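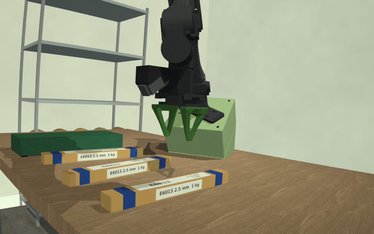
Chapter 7
Does Momentum Exist?

Ask a hockey coach why his team came back from two goals down and you will probably hear the word momentum. Ask how he knows, and he will point to the comeback. That is a circle, and this chapter tries to get out of it.

Wálter Mamani spent a winter with the game logs of the Plurton junior league. He pulled 218 games in which a team scored twice within a few minutes, then looked at who scored next. If momentum is real, the hot team should get the next goal more often than its season record would lead us to expect. It did so by a margin small enough to be luck. Broadcasters in Odum were not pleased, and one called the study "math for people who don't skate."

The complaint deserves a hearing. Goals are rare, and a log says nothing about tired legs or a rattled goalie. Still, a claim that can't be checked with goals, shots or wins is a weak claim, however many former players repeat it.

Section 7.1 sets up the test. Section 7.2 applies it to shots, using up to 712 shifts from the Ospina data. Before reading on, write down what result would change your mind.

Key terms: streak, base rate, hot hand, selection bias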